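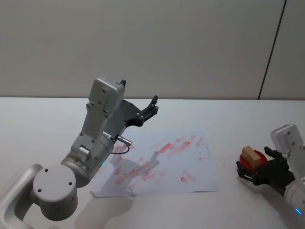 Edição n.º 45 | Página 12

Galeria: manutenção da célula de dois braços

A Oficina de Automação de Prirkunmont apresenta nesta galeria a célula Motov, instalada em julho sob a responsabilidade técnica de Melati Jugah. O plano de conservação prevê inspeção geral a cada 2.000 horas de serviço. À data do fecho desta edição, o contador registava 3.973 horas.

Posto de trabalho. Folha de papel branco com marcas avermelhadas, mais densas ao centro e na parte inferior. À direita, a garra segura uma peça vermelha redonda, com um pequeno bloco de madeira por cima.

Braço esquerdo. Garra preta de dois dedos, aberta. O procedimento interno determina a verificação do aperto dos parafusos do punho e do percurso do cabo junto ao conector lateral.

Indicadores luminosos. Verde no braço esquerdo, azul no direito. O estado de ambos é anotado na ficha da célula antes de qualquer intervenção.

Superfície de trabalho. O tampo branco é limpo com pano sem fibras no fim de cada turno. As folhas de ensaio são substituídas pelo operador e arquivadas com o respetivo número de série.

Coordenação da manutenção: Ikhsan Nugroho. Os pedidos de consulta das fichas devem ser dirigidos à secretaria da Oficina, edifício Santoso.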